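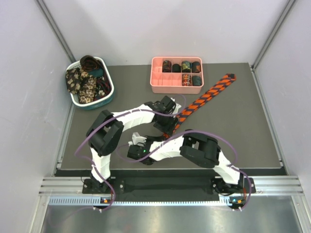
双臂工作台,左臂夹持橙蓝条纹领带

领带整理双臂装置:夹持打滑、交接失败及线缆下垂问题求助

发布人:Olumide Akande
发布日期:4/5/25
所属版块:自制设备与共享工坊

各位同仁:

本人在 Fellau 共享工坊负责一项小型自动化搭建工作,任务内容为:由双臂装置从篮中取出领带,在垫面上展平、折叠、卷紧,再竖直放入粉色分格收纳盒。控制程序以 Tundurura 为基础,自行增加了双臂交接部分。装置底座固定于前缘黑色安装板,安装板下方为铝型材横梁,两臂共用同一工作区域。现将遇到的问题陈述如下,请有经验者予以指导。

其一,夹持问题。夹爪夹住领带窄端时较为稳定,夹持中段时则容易打滑。领带中段为多层结构,内有衬布,夹爪闭合后外层与内层之间会发生相对滑动,提起后布料逐渐下坠。提高闭合力后打滑有所减少,但面料上留下压痕,工坊管理方对此不予认可。

其二,交接问题。左臂将领带送至中部,由右臂接取。目前程序中两臂夹爪的交接间距设为 18 毫米,实际运行时右臂时常只夹到布料边缘,左臂松开后领带即脱落。将间距进一步缩小,又担心两侧夹爪发生碰撞。

其三,线缆问题。两臂线缆均沿臂身外侧敷设,在肘部留有较大弧度,以扎带固定。余量过小则腕部旋转受限,余量过大则线缆在工作区上方摆动,视觉识别偶尔将其误判为条纹布料。

上述问题自去年 11 月装置改用现有布局后即已存在。改动前两臂间距较大,交接依靠桌面中转,速度慢,但脱落较少。请问应当优先处理哪一项?是否有必要恢复桌面中转的方式?另,收纳盒固定在靠后的位置,右臂放置完成后需沿原路退回,是否有更合理的路径安排,也请一并说明。

补充说明:夹爪指面目前没有粘贴任何材料。Patrício 的同类夹爪有配套软垫出售,本人尚未购买,希望先了解是否确有必要。

Patrício 配件服务部

您好。您的来帖已收悉,现就夹持及交接部分答复如下。

关于夹持。领带属于斜裁、多层、边缘内折的织物,宽端背面的衬里与外层面料之间并未全面缝合,受力后各层位移不一致,属于正常现象。单纯增大闭合力不能消除层间滑动,只能推迟其发生。建议先调整取料姿态:夹爪下降至接近台面后再闭合,使两指从两侧将布料向中间收拢,形成一道竖向褶皱,夹住褶皱根部后再行提升。 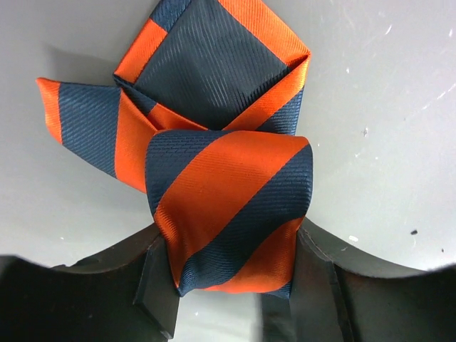 收拢时应当注意条纹方向与折边位置。若宽端背面朝上,折边容易翘起,指尖有可能插入折边与衬里之间,看似夹牢,提升后仅有一层布料受力。程序中宜增加一次低位试提:提升少许后停顿,由相机核对布料轮廓是否随夹爪同步移动,如不同步,则放下重新收拢。试提动作会延长单条领带的处理时间,但相较于在交接阶段脱落后重新识别,总体仍较为经济。

关于软垫。我部认为可以先行自制验证。取薄硅胶片裁成与指面相同的宽度,以双面胶临时粘贴,连续运行若干条领带,比较压痕与打滑情况,再决定是否采购成品。粘贴时请勿超出指面边缘,以免在收拢阶段勾住面料。厚度改变后须重新标定夹爪零位,否则闭合力读数将出现偏差。

关于交接间距。您所设定的数值本身并无明显不妥,问题可能出在夹持位置的估计上。领带在空中下垂后,右臂的目标点不应再沿用台面上的识别结果。建议令左臂将领带提起并静置约 2 秒,待摆动减弱后再次采集图像,以第二次识别的边缘计算接取点。右臂夹紧之后,左臂应先微量松开,确认右臂一侧受力稳定,再完全张开。

如您仍希望保留桌面中转方式作为备用,我部并无异议。可将其设为交接失败 3 次以后的退路,由程序自动切换,无须人工介入。

卷尺与焊台

线缆的事我来答。扎带别扎死,肘部那一段换成魔术贴,转的时候能自己找位置。另外识别程序里把线缆的紫色按颜色滤掉就可以了,不用改硬件。我自己的机器就是这么处理的,用到现在没有出过问题。间距那个没试过,不发表意见。

Drarkener 项目组

前述答复对夹持部分已有较完整的说明,本组补充线缆敷设与路径规划方面的意见。

按颜色滤除线缆的做法简便易行,但您所处理的领带花色较多,今后难免出现与线缆颜色相近者。较为稳妥的方式是利用已知的关节角度推算线缆可能出现的区域,在识别时将该区域置为无效。若计算条件有限,也可约定仅在两臂退至待机位置时采集图像。

线缆余量应按腕部最不利姿态确定,不宜按平时常用姿态确定。具体做法为:断开动力电源,以手托住前臂,将肘部与腕部分别移动至行程两端,记录线缆绷紧时的位置,再于肘部外侧留出余量。前臂段可每隔一段加设松套的固定点,允许线缆沿轴向滑动,但限制其横向摆动。基座一侧的插头处须另行固定,使拉力不传递至接插件。此项检查建议每运行 4 周重复一次。

关于放置路径。收纳盒位于工作区后部中央时,两臂夹爪极易在盒前相遇。本组建议将盒前区域设为互斥区:任何一臂进入之前须取得占用权,退出并到达安全点之后方可释放。交接点则应设在互斥区以外,宜靠近垫面中部,避免交接与放置在同一处进行。

放置时先填后排,再填前排。先放前排会使已竖立的布卷阻挡夹爪进入后排。退出路径不必沿原路返回,可先垂直抬升至高于隔板及布卷顶端,再向前缘方向平移。若抬升过程中布卷被带起,说明夹爪张开量不足,或者布卷外圈松散,应检查卷紧步骤。

对于优先次序,本组意见为:先整理线缆,次解决夹持,最后调整交接。线缆对腕部的拉力会影响末端位置,在此之前标定的各项参数均可能需要重做。若先行调好交接再改动线缆,前期工作将大部分作废。

此外,运行交接试验时请将速度上限调低,并安排人员在急停按钮旁值守。两臂夹爪近距离配合时,任一关节的零位误差都可能造成接触,低速运行有利于及时制止。

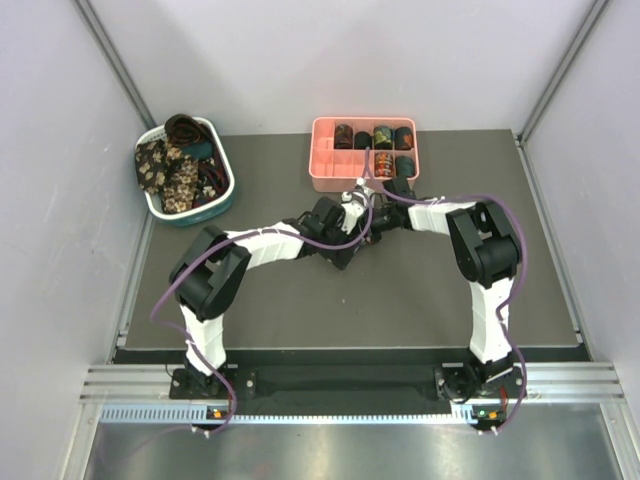

Olumide Akande:感谢各位答复。已按照建议先行处理线缆,肘部扎带改为魔术贴,基座插头处加装了压块。互斥区的设置尚有一处不明:若左臂在占用期间因识别失败而停止,占用权应由程序超时释放,还是必须由操作人员手动释放?工坊内有多人轮流使用该装置,本人倾向于后者,但不确定是否过于保守。

Drarkener 项目组:应由操作人员手动释放。超时仅可用于触发报警,不得用于释放占用权。停止状态下夹爪的实际位置及所持物料均未经确认,自动放行存在碰撞风险。释放之前请先将停止的一臂移至安全点,并清理盒前散落的领带。

Olumide Akande:明白。将按此修改程序,硅胶片的验证情况待试验完成后在本帖内更新。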